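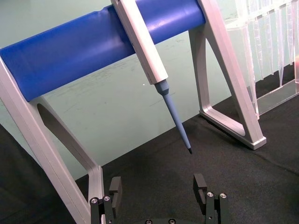 Plimport has published its April timetable, and the Gukden–Wonau route drops from 7 flights a week to 3. The aircraft stays the same, with 162 seats.

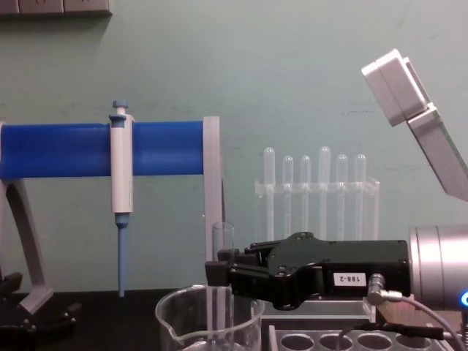
Connections
The morning departure is gone. Anyone continuing past Wonau now needs a night there – the onward flight leaves before the new arrival time. 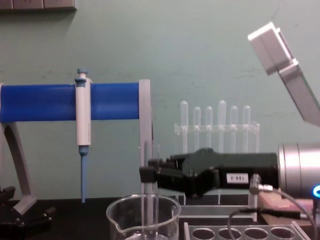
The airline cites weak winter loads. It gives no load figures, so the claim can't be checked. I hold a ticket for one of the dropped dates and have asked for a refund.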